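Plillatance Takes a Hard Look at the "Weatherproof" Box

Small plastic enclosures get bought on the strength of the label. A new bench program asks what the lid is doing

June. For immediate release

Plillatance, an independent workshop that tests household electrical hardware for small landlords and repair shops, is starting a bench program on plastic enclosure boxes, the kind that get screwed to a garage wall and forgotten. Results will be published without ratings, stars or seals of approval. The workshop has had enough of seals of approval.

The program will cover 8 boxes bought over the counter at ordinary retail prices. No maker has supplied samples, and none will see the results ahead of customers.

"People read the words on the packaging and stop there," said Usa Kamolrat, who runs the bench at Plillatance. "I'd like to know what happens to a hinge after it has been opened 100 times. A label doesn't tell me that. Neither does a salesman."
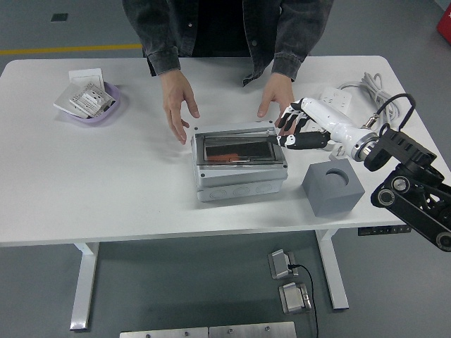
Lids are where the workshop expects most of its complaints to come from. A see-through cover sells a box, and buyers like to check on what is inside without opening anything. Plillatance is less impressed. A smoked cover like the one on the light gray box on the test table gives a view of a dark interior and an orange strip, and whether that is enough to read a switch position in a dim basement is a fair question. The three round knockouts along its front face raise another. They are handy for the installer, but each one that gets opened needs a proper fitting, and the workshop doubts that every weekend job ends with one.

Each box will go through the same handling. Lids will be opened and shut 100 times. Corner screws will be taken out and put back with a hand screwdriver. Knockouts will be removed with basic tools, and any cracking of the wall next to them will be written down. Covers will then be wiped with ordinary household cleaner 70 times and checked for clouding.

Plillatance is not claiming that any of this reproduces years of outdoor use. It doesn't, and the workshop is wary of anyone who says a few afternoons at a table can. The program also makes no finding on electrical safety, and a box that does well on the bench still has to be installed to local code.

Nipon Chaimongkol, who will write up the results, said the workshop had considered a longer list of checks and cut it back. "Half of them sounded good and meant very little," he said. "I'm still not sure about the cleaner test. We'll run it, and if the numbers are useless we'll print that they're useless."

The write-up will come in 2 parts, with hinges and screws first and knockouts and covers after that. Both will be free to read. Shops that want to suggest a box for a later round may write to the Plillatance bench desk, though paid requests will be turned down.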